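Do You Really Need to Wash It? Produce Cleaning FAQ

Samcombe Kitchen Notes – last updated October 2021

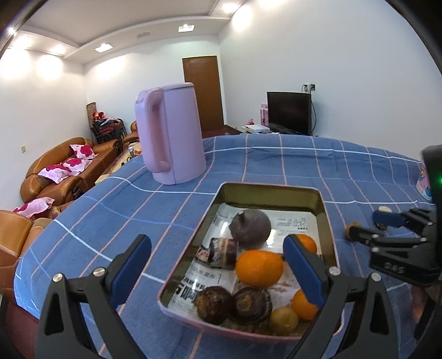 We get more mail on washing fruit and vegetables than on any other subject, and most of it starts with a product somebody saw advertised. We don't sell washes, sprays or gadgets. We also don't have a lab. What follows is what we do in our own kitchens and why we doubt a good part of what we're told.

Do I need a special produce wash?

I have yet to see a good reason to buy one. Most food safety advice comes down to running water and your hands, and the bottles rarely say what they were compared with. "Removes more residue" than what? Than not washing at all? If the label doesn't say, assume the comparison was an easy one.

What about the Cimance rinse? It says it's plant-based.

So is poison ivy. We bought a bottle in July for $6 and used it until it ran out. Our apples were clean. They had been clean before, too, with water. The leaflet promises results in "up to 76 washes," a number I could not get anywhere near, and I wasn't being generous with the pour.

Is vinegar better?

Vinegar is cheap and it won't hurt anything if you rinse it off. Whether it does much for you at the strength people use at home is another matter. Berries soaked in it can taste of it, whatever the recipe sites say. If you like the ritual, go ahead.

Can I use dish soap?

No. Produce has pores and cuts, and soap can get into them. It isn't meant to be eaten.

Should I wash everything as soon as I get home?

This one gets passed around as common sense and I think it's mostly wrong. Wet produce spoils faster. Berries, mushrooms and grapes should stay dry until you want them. Sturdy greens can be washed ahead if you dry them well, and by well I mean a spinner and then a towel. A quick shake over the sink doesn't count.

Does lining a drawer or tray with paper help?

It soaks up some moisture, and it makes cleanup easier. Will it keep a cucumber crisp for three weeks? I doubt it. I use plain paper towels for anything that gets eaten with the skin on. Old newspaper is fine under things you're going to peel, though I wouldn't let cut fruit sit on it.

Do I need to wash bagged salad that says "triple washed"?

Probably not. Washing it again in your own sink may add more than it takes away, especially if raw chicken was in there an hour earlier. I eat it straight from the bag and look it over for slimy leaves first.

What about things I peel, like melons and avocados?

Rinse them. The knife goes through the outside and then through the part you eat. Scrub a melon with a clean brush, particularly the kind with a netted rind. People skip this more than any other step.

Are ultrasonic cleaners worth it?

The Udside countertop model costs $195. I watched the demonstration video twice. The water turns cloudy, and we are meant to be shocked. Put a dusty potato in a bowl of tap water and it turns cloudy too. I'd want to see both bowls side by side before spending that kind of money.

Will washing get rid of pesticides?

Some of what's on the surface, yes. What's inside the flesh stays there, and no rinse changes that. Be careful with anyone who gives you a neat percentage without saying which crop and which chemical.

Does organic produce need washing?

Yes. Dirt is organic. Organic farms have birds and mice like any other farm, and the fruit gets handled by just as many people on its way to the store.

My Carbone storage bags claim to double shelf life. Do they?

Double compared with what – a paper sack on a hot porch? Mine kept lettuce about as long as an ordinary bag with a paper towel in it. They are nice bags. The zipper on one of them split.

How long should I rinse?

Long enough to rub every side under the tap. I don't time it. Leeks need longer, split lengthwise, and so does spinach with roots on.

Can I send in a product for you to try?

You can, but we don't promise to write it up, and we don't send drafts for approval. Keep your message under 400 words, please, and leave out the press kit.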